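Recording bimanual bowl demonstrations for rim-grasp training

Updated 12/02/2019 by Orhun Akyol

Part two of the Parkby notes. Part one covers arm calibration and must be done first. You will need both arms homed, the fixed camera, one wrist camera per arm, a steel mixing bowl and a white tabletop.

1. Mount the cameras

Fix the workspace camera so that the far edge of the table is level in the picture. Do not move it again until the session is closed. Check that each wrist camera sees both fingertips of its own gripper.

2. Set the exposure

Polished steel reflects the ceiling lights, and auto exposure will chase the highlights. Lock the wrist cameras with the bowl in view. Some clipping on the curved metal is acceptable. The rim should remain a continuous bright line on at least one side.

3. Record

Start the logger before touching the leader arms. It writes joint positions and all camera streams against one clock. Record 200 demonstrations per bowl, varying its position between takes. Discard any take where a stream drops more than 21 images in a row.

4. Label the contact phase

Mark the first and last timestamp at which either finger touches the rim. Use the joint current to settle doubtful cases. In the wrist views a finger that overlaps the bowl may still be well clear of it, so do not label from one stream alone.

5. Train

Use the config named Tillman. Train for 2000 epochs and keep the checkpoint with the lowest validation error. Ours came at epoch 1031, and almost all the later ones were worse on held-out bowl positions. Ekrem Değirmenci reran it with the wrist streams removed. The approach was similar, but the final alignment with the rim suffered.

6. Check the views

Go through each stream by eye before uploading. The bowl should be in view in all of them.

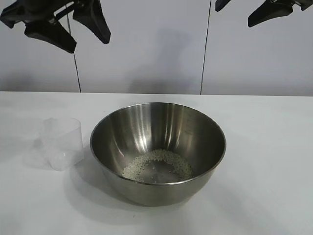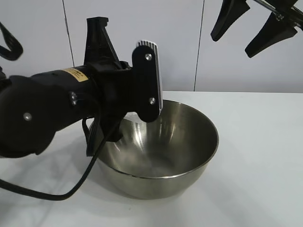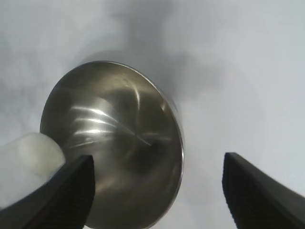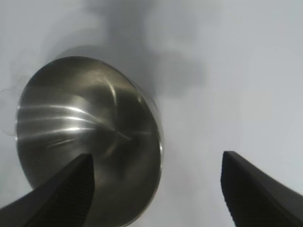

Steel bowl on the white surface. First two: fixed workspace view. Last two: wrist view.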